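# Kimusex de Zulov: un kit de doblado para mesa

Lo compramos en noviembre para el taller de Baloyi, donde se doblan toallas de alquiler para peluquerías y gimnasios pequeños. Lo que sigue es lo que puedo contar después de usarlo casi a diario. El kit lo pagó el taller a precio de catálogo y Zulov no ha leído esta reseña.

## Qué trae

El Kimusex se vende como kit de automatización para textil plano. En la caja vienen dos brazos con pinza de dedos blandos, el controlador, una cámara cenital con su soporte y una licencia del programa para un solo puesto. La mesa no está incluida. Tampoco los contenedores de entrada y salida, aunque el manual dedica un capítulo entero a dónde colocarlos.

El montaje nos llevó una mañana larga. Menaka Chowdhury se encargó de los brazos y yo de la cámara. Los tornillos vienen en bolsas numeradas, pero la numeración no coincide con la de la guía impresa -- sí con la del PDF de la web, que hay que descargar aparte. La calibración es sencilla: se pone la plantilla en cuatro posiciones y el programa hace lo demás.

## Cómo trabaja

El ciclo consiste en coger la toalla, extenderla, comprobar el contorno y doblar. Con toallas de lavabo de rizo corto, el ciclo completo tarda 87 segundos. Una persona con práctica va bastante más deprisa, y quien compre el kit pensando en velocidad se va a llevar un disgusto. Nosotros lo queríamos para las horas en que no hay nadie en la mesa de doblado.

En la tanda de prueba pasamos 372 toallas y 256 salieron bien a la primera. Las demás hubo que repetirlas, casi siempre por el mismo motivo: una esquina levantada o recogida sobre sí misma que el programa toma por un borde. El aviso en pantalla es claro y se puede corregir a mano sin reiniciar el ciclo.

El color importa. Sobre mesa blanca, las toallas oscuras se detectan muy bien. Las blancas, mal. Zulov vende un tapete gris para ese caso, y me parece caro para lo que es. Michalis Karras probó con una tela gris mate del almacén y el resultado fue el mismo.

Las pinzas agarran bien el rizo y regular la microfibra fina. Con sábanas no lo hemos intentado; la ficha técnica dice que no. Los dedos blandos se ensucian de pelusa y conviene limpiarlos al terminar el turno con un paño apenas húmedo. El ruido es moderado y se puede hablar al lado sin levantar la voz.

## Frente al Sekico

Vasiliki Papadakis tuvo un Sekico en su lavandería más de 2 años y nos dejó verlo en marcha. Es más rápido y tolera mejor las arrugas, pero ocupa el doble y hay que atornillarlo al suelo. El programa del Kimusex es más cómodo: los dobleces se dibujan sobre el contorno de la toalla y se guardan con nombre. En el Sekico todo va por menús.

## El paso de extendido

Es la parte decisiva. Si la toalla queda plana, el doblado casi nunca falla. Nosotros dejamos los contenedores al fondo, uno a cada lado, con mesa libre alrededor de la prenda.
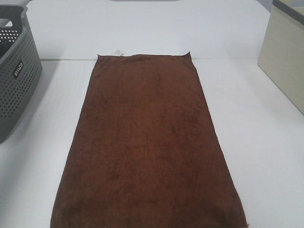

Página 2

Una toalla marrón extendida a lo largo, con la punta de la esquina superior derecha algo levantada y la etiqueta blanca asomando por el borde del fondo, sirve para ajustar el umbral de contorno. De fábrica viene demasiado estricto -- lo bajamos un punto y las pequeñas ondas de los lados dejaron de dar aviso. Las etiquetas se pueden excluir en el menú de máscaras, que está escondido en la pestaña de cámara.

## Soporte y precio

El soporte contesta por correo, en inglés, normalmente al día siguiente. Nos atendió Hélène MacPherson y resolvió bien un fallo de licencia. Los dedos de recambio se venden solo por parejas.

Lo recomiendo para talleres con poca variedad de prendas y alguien dispuesto a dedicarle los primeros días. Para lotes mezclados, con tamaños y tejidos distintos, yo esperaría a la siguiente versión del programa. Nosotros nos lo quedamos y en Baloyi sigue funcionando en el turno de tarde.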